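Cuaderno de taller, marzo
Carcasa estanca Nijs, segunda revisión

Sigo con la carcasa grande, la que usamos para el récord de apnea bajo hielo. La dejé en remojo anoche en la cuba pequeña, sin cámara dentro, con una tira de papel absorbente pegada al fondo. A las 7:40 la tira estaba seca. Primera vez desde que cambiamos la junta.

Lo que se ha hecho hasta ahora:

Junta tórica principal sustituida por la de Tusteck, algo más blanda. La anterior estaba marcada en la zona del cierre inferior, un surco fino que se nota con la uña. La guardo en una bolsa por si alguien quiere verla.

Grasa de silicona, muy poca. La última vez pusimos demasiada y se llenó de pelusa del neopreno.

Pulsador del obturador: volvía despacio. Desmontado, limpiado con agua dulce y bastoncillo, montado otra vez. Ahora vuelve bien a temperatura de taller. Falta probarlo en la nevera, a 4 grados, con guantes de 5 mm. Sin esa prueba no lo doy por bueno, en el lago fue ahí donde falló.

El cable de la luz de seguimiento lo he acortado. Queda en 164 cm, suficiente para que el buceador de apoyo lleve el foco en la mano izquierda y no se enganche en el cabo guía.

Baterías Mekel: cargadas todas. La número dos da 68 minutos en frío, las demás no las he medido. Para el intento no importa mucho, pero sí para las tomas de preparación, que siempre se alargan. Hay que marcarlas con cinta antes de salir.

Revisado el material grabado en la piscina. De los 198 planos la mitad están movidos, sobre todo los del giro. El cámara se acerca demasiado a la pared y tiene que corregir con las aletas. Propuesta: marcar en el fondo el punto de parada con un lastre pintado y quedarse siempre detrás. El plano desde abajo, con el atleta a contraluz, funciona y lo repetiría igual en el hielo.

Pendiente: pedir a Flistach un segundo cristal frontal. El que tenemos tiene un roce en el borde que no sale en imagen, pero no me gusta llevar solo uno. También falta decidir quién lleva el cronómetro de reserva.
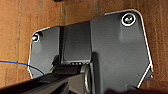
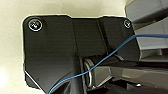
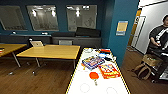 Nota añadida a lápiz al margen: lo de la nevera no vale si el pulsador entra seco. Hay que mojarlo antes, dejarlo fuera unos minutos al aire frío y volver a meterlo en agua, que es lo que pasa entre una toma y otra en el agujero. Y con el foco en la mano izquierda no estoy de acuerdo, en esa mano va el cabo. Mejor lo hablamos antes de cortar más cable.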